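Gripper Tryouts on the Kitchen Counter
Gallery | Posted 2023-01-05 | Arms and Grippers

Finally got the counter session up! Two grippers, one arm, and a lot of crumbs. The one in the photo is the Kos, the round white head with the little blue light in the middle, over the bamboo board with the small green plate on it. My notes are underneath, mostly in the order I wrote them down, and I tidied the spelling a bit.

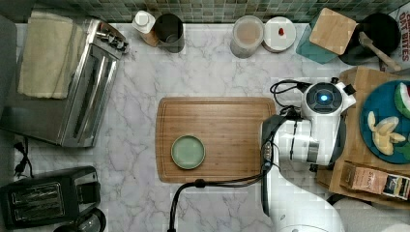

The plate test

Small shallow plates are my favorite thing to be mean to a gripper with. There's a raised rim but not much of one, and the plate wants to skate away the second you touch it on one side. With the Kos I had the best luck coming in slowly and lining up over the center before going down. Come in off center and the plate slides along the board until the groove stops it, and then you're chasing it (I chased it a lot).

The Bristby has more reach but it's fussier about angle. When it's happy it picks up a plate like it's nothing. When it isn't happy it taps the rim, thinks about it, and taps the rim again. I like it anyway.

Board or bare marble?

I went back and forth on this one. Plates slide more easily on the marble, and the pale veins gave my detection script a few ideas of its own – it kept wanting to pick up a vein. The board is a much friendlier background, so most of my numbers come from there. If your counter is plain and dark you may not see any of this, and I'm jealous.

Cables, cables, cables

So many people asked about cable routing last time. My answer is still big lazy loops. I tried tying everything tight along the arm back in August and the wrist joint hated it, especially at the far end of its turn. Loose loops look messy and they do get into the overhead view now and then, but the wrist moves freely and I can swap heads without cutting zip ties for half an hour. If you have a neater way that doesn't pull on the connector, please write to me!

The controller

Both heads ran off the Ekusari board. Setup was easy, the menus are ugly, and the fan is louder than I'd like for a kitchen. I did have to turn the closing speed way down for the Kos. The default setting is fine for blocks and boxes and a bit scary for dishes.

Hermenegildo Orozco sent me his settings file after the last gallery and I used it as my starting point, so a big thank you to him. I only changed the approach height and the speed. He runs his with the Skakuvham camera mount and I'm still on a plain overhead one, so our heights were never going to match.

How many tries

207 logged picks between the two heads, plus a bunch I didn't log when I was still fooling around with heights. I want to get to 1000 before I say which one I'd buy again. Right now I'm leaning toward the Kos for dishes and the Bristby for anything with straight sides, but ask me again after I've done the bowls.

Keeping the counter full

Maureen Clegg wrote in to ask why I don't clear everything off first. I used to! Then I'd move to a normal counter and the whole thing would fall apart, with the script grabbing at towels and box tops. Now I leave the toaster oven, the pan, the cereal, the tea, even the plate of watermelon and banana over on the other board. It makes the detection work for its living, and it means I don't have to carry the toaster oven anywhere – that thing is heavy.

Coming up

Bowls first, then mugs if I can find ones with handles big enough for the Bristby. I also want to try a softer pad on the Kos, and to run both heads again with the lights dimmed. Comments are open below, and settings files are always welcome.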